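Ticket: Fistutgate district candidate lookup returns wrong ballot
Status: Resolved, June 2026

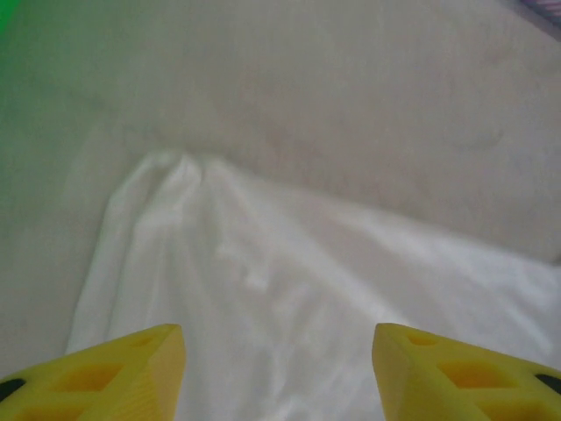
Two yellow fingers over white fabric.

Reported: Voters on the Pancombe side of the river type in their address and get the council candidates for Katene. The mayoral list is fine, only the ward races are off.

First check: Reproduced it on the second try! Of 2,140 addresses in the Pancombe file, 1,045 came back with a Katene ward number. Great catch by whoever wrote in -- the sample we tested in March had none of these streets.

Second check: Cleared the cache, reloaded the ward map. No change.

Cause: Fonar, our address matcher, was still reading the old boundary table. The new one was uploaded but never switched on.

Fix: Turned on the new table and re-ran the whole file. It took 90 minutes and every Pancombe address now lands in the right ward. I love it when a rerun comes back clean!

Still open: The printable sample ballot keeps its own copy of the ward list. I've started a separate ticket for that -- please add any odd results there, with the street name and the ward shown.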